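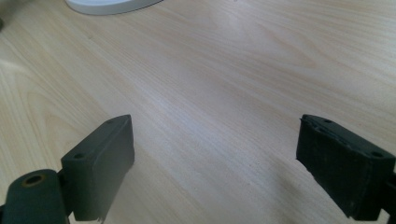 The pale tabletop in the daylight.

Thursday, June 26, 2025

The first thing the developer of Kubo wants to talk about is bounced mail. We had planned to begin with how the plugin came about, but the laptop is open before the coffee has arrived and there is a list of failed addresses on the screen.

"Look at this one, it's lovely," the developer says, pointing at a line of server response. "It says the mailbox is full, and it gives the right code for a full mailbox. You have no idea how rare that is!"

Kubo is a small plugin that reads the messages mail servers send back when a newsletter can't be delivered, and then decides what to do with the subscriber. It works alongside whatever you already use to write and send your newsletters. It has been on the go for three years, written by one person in the evenings in Destville, and it has just reached version 18. The author asked us to leave names out of it ("my mum would be thrilled, but my inbox wouldn't"), so we have.

The idea came from a walking club. The club's website had a signup form, a monthly newsletter and a list of 3,193 addresses, and members kept ringing up to say they hadn't had their copy.

"I assumed the sending was broken, so I spent two weekends on the sending," says the developer. "Changed the host, changed the from address, changed the template. Then I finally opened the mailbox where the bounces went, and it hadn't been opened since the site was built. There were 1,471 dead addresses in there. Nearly half the list! Every month we were writing to people at companies that had closed, or at university accounts from years back, and the big mail providers had decided we were up to no good."

The first version was a script that went through the mailbox and printed the addresses to be removed. Someone had to delete them by hand. The second version deleted them by itself, and that was a mistake, the developer admits cheerfully, as it made no distinction between a hard bounce (the address doesn't exist) and a soft one (the mailbox is full, or the server is busy, or somebody is having a bad afternoon in a data centre). One provider went down for a morning and the walking club lost everyone who used it.

"I put them all back from the backup. But I did learn to respect the soft bounce."

These days Kubo keeps a tally for each subscriber. A hard bounce pauses the address straight away. Soft bounces are added up, and by default an address is paused after 15 of them in a row, though you can set the number lower in the options page. One successful delivery puts the tally back to zero. Paused subscribers stay in the list with a note beside them, so you can see what happened and when, and start them again with a click.

Is 15 not rather generous? "Very generous! People write to me about it. If you send daily, fine, leave it. If you send once a month, please change it, or you'll be writing to a full mailbox for over a year. I should probably work it out from the sending schedule. It's on the list."

The part that has taken the most time is the one hardly any user sees. Mail servers are supposed to answer with standard codes, and plenty of them do, but others reply with a sentence of their own, sometimes in a language the sender can't read, and sometimes with a code that says one thing and a sentence that says the opposite. Kubo carries a file of patterns for these, and users can send in new ones through a button at the bottom of the log.

"I get a little parcel of them most mornings and I read them over breakfast. There was one that just said 'no'. I was so pleased with that. Hard or soft, though? I still don't know, I've got it down as soft."

Setting up takes a few minutes. You make a separate mailbox for bounces, put its details into the Kubo settings page, and press Test. If the test message comes back with a green tick, you choose how often the mailbox should be read. Hourly is plenty for most sites. The developer's one plea is to use a mailbox that gets nothing else, because Kubo moves what it has read into a folder, and people have lost track of real letters that way.

The next version will bring in Virholm, a separate add-on that until now had to be installed by itself. It checks addresses as they are typed into the signup form and asks the visitor about likely slips, such as a missing letter before the dot. It doesn't block anyone. "It just says, did you mean this? And you can say no, I really do have a strange address, thank you."

There is also a move to new servers at Bernum for the pattern file, planned for later in the summer, which should make updates quicker to arrive. Existing users won't have to change any settings.

And the walking club? The list is a good deal shorter now, and the newsletter goes out on the first of the month with a report on the last walk and directions to the next. The developer still reads the bounce log for it personally. "There were two last time. Both soft."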